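Visit report: open afternoon at the Hanthorpe units, Justton

Visit made 30/11/2021. Written up for the members who could not get on the coach.

Getting there

The units are behind the old goods yard in Justton, a short walk uphill from the bus stop at Dovham Lane. Parking is tight and the signs at the gate still show the previous tenants. We signed in, were given a paper badge and a plan of the building, and were left to go round in our own time. There were 44 of us on the list, and the corridor felt full until people spread out.

Ground floor

The first rooms deal with print. Tanoli, the firm on the left as you go in, does short runs of cards and leaflets. Its smallest order is 1,000 sheets, and the job on the bench when we arrived was for 1,953, a figure the customer had insisted on. The folding machine was loud and we did not stay long. Samples were laid out by the door to take away, and the uncoated ones were the nicest to handle.

The menu table

Upstairs, the part most of our group talked about on the way home was a display of Dim Sum Inn menus. They are printed in Italian and English, with navy lettering, small photos of the dishes and prices in euros. One snack is down at €1.00, and fried shrimp and dumplings are among the things pictured. 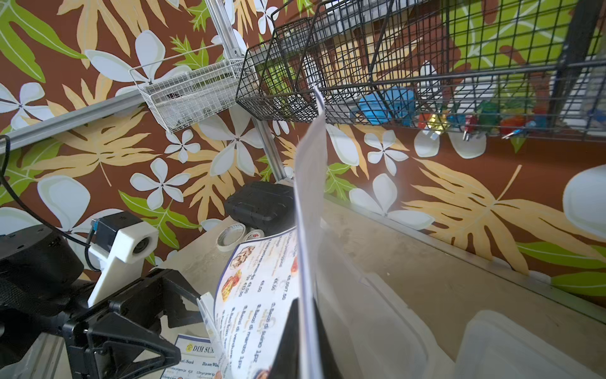
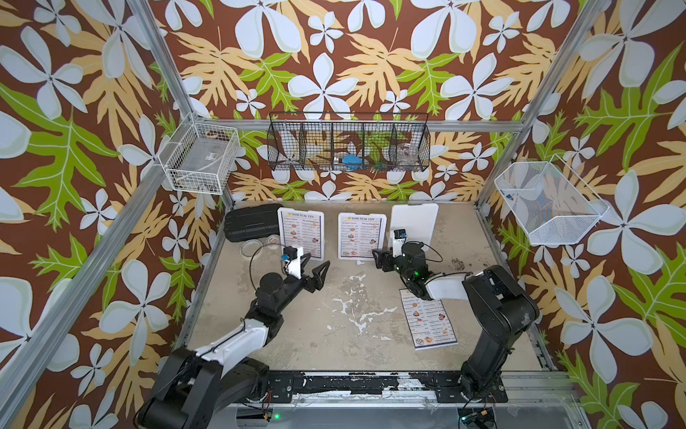
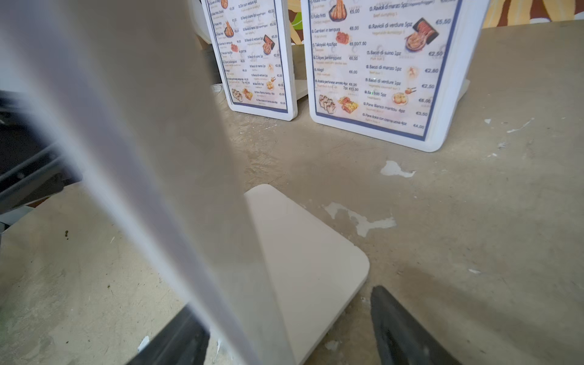
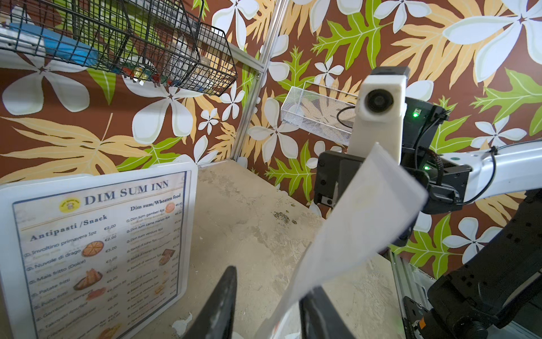
The menus in their white stands, as in the last three, are easier to read than a page that curls. The wallpaper in the second and fourth has large pale flowers and lime-green leaves on brown, and two of our members asked where it could be bought. The table top has had a lot of use and the coating is coming away in patches.

Tea and the talk

Tea was served in the room at the end, with a choice of fruit cake or shortbread. The talk lasted longer than planned and covered paper weights, lamination and why menus wear out first at the corners. The speaker passed round 4 samples of the same page on different stock. The heaviest stood up well by itself but was awkward to fold.

Practical points

The stairs are steep and the lift was out of order. Toilets are on the ground floor only. Bring a jumper, as the upstairs rooms are not well heated. Entry was free, with a box for donations by the door.

The next open afternoon is in January. Names to the usual address, please, and say whether you want a seat on the coach.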